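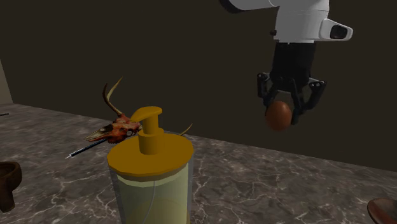 *Iida Saarinen*

In June our town put 88 new benches along the lake path, and I have now sat on most of them. They are good benches. But I want to write about the drinking fountains, which the same plan promised and which I am still looking for.

The plan was presented in the library at Kiiskinen, and I went there with my neighbour Seija Karppinen. A woman from the parks office showed us a map with blue dots. Each dot was a fountain, and one of them was beside the small harbour, where the school groups stop for lunch. Seija asked who will clean them in winter. The answer was that they will be closed in winter, so this was quickly solved.

On the path today there are 2 fountains. The one near the car park works well, only the water comes out very strongly and goes to your sleeves. The other has a plastic bag tied over the tap.

I wrote to the parks office and received a polite reply from Jarmo Vainio. He explained that the pipe to the harbour must go under the road, and the road belongs to the region, not to the town. The permission was asked in spring. He gave me also the case number, 306, and said I may ask again after the summer — so I will.

I don't want to complain too much. The path is cleaner than before, and in the evenings it is full of people who earlier stayed at home. My daughter Venla learned to cycle there between the second and the third bench. Still, when it is warm and you have walked from the church to the harbour with a small child, you think about those blue dots quite often.

If somebody has newer information about the harbour pipe, please write it in the comments.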